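Blue work shirts turning my sheets a weird color?

posted by mudroom_meg in Laundry & Fabric Care

OK so I started at the Lamaton warehouse in March and they gave us these navy work shirts, 3 of them, made by Prarent (never heard of it before this). I love the job, but the shirts bleed like crazy. I washed one with my good white pillowcases and now I own pale blue pillowcases. Fine, my fault, I know better.

What bugs me is that it's still happening. I've washed the shirts 2 more times by themselves in cold water and the water in the tub is still blue. We have hard water out here in Whitcombe if that matters. My mother-in-law swears by vinegar and salt. Does that do anything? And can I save the pillowcases? They were a wedding present and I'd rather not tell anybody what I did to them.

12 replies, showing best 3

tubs_and_suds

Oh, I feel for you! I did this to a whole set of towels once. First thing, the vinegar and salt trick is an old one and everybody's grandma did it, but it won't set the dye in a shirt you bought already dyed. It won't hurt anything either, you'll just smell like a pickle for an hour.

What you want is to get the loose dye out. Fill a bucket or the bathtub with the warmest water the care tag allows, add a little plain detergent, and let the shirts soak a few hours. Dump it when it goes dark and do it again until the water stays close to clear. Mine took most of a weekend, but I was also painting the hallway so I didn't care.

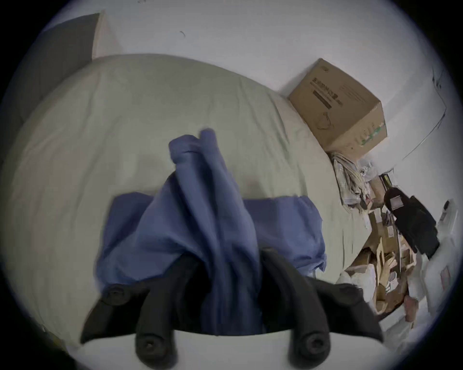
Pillowcases are the easier half of your problem, so don't throw them out yet! Whatever you do, keep them out of the dryer until the blue is gone. Get a color remover (I use the Biltell one from the grocery store, but an oxygen bleach soak overnight is gentler and I'd try that first) and read the package, because some of it isn't safe on silk or wool. After that, watch where the shirts end up. I'm terrible about dumping clothes on the bed, something blue on a light green sheet, all bunched up, and if anything is even a little damp that's how you get a mystery smudge right where you sleep. Hang them up till they're bone dry. I've got a rod over the tub for it now and my husband has only walked into it twice.

Let us know how the pillowcases come out!

grumpy_in_gray

Just wash darks with darks. I have done 1,000 loads in cold and never sorted a thing except jeans.

pressercloth

Gray, jeans are the whole reason people sort, lol.

Meg, I worked the counter at a dry cleaner for years and I agree with tubs on the soaking. Two things I'd add. Use those color catcher sheets for a while, they're cheap and you can see for yourself how much dye is still coming off. When the sheet comes out nearly white, you can quit babying the shirts. And turn them inside out and don't cram the washer full. All that rubbing is what gives you the faded lines along the seams.

I wouldn't blame the hard water for the bleeding. It can make detergent work worse, so maybe use a bit more than you would otherwise, but dye that wasn't rinsed out well at the factory is going to come off in any water.

If they're still turning the tub blue after a couple of good soaks, take one back to whoever hands out uniforms and ask for a swap. A place that size has to have heard it before. I had a $40 blouse that never stopped bleeding no matter what I did to it, and it ended up as a painting shirt.

mudroom_meg

Thank you all! First soak is going now and the tub looks like a swimming pool. Pillowcases are in the oxygen stuff overnight, will report back.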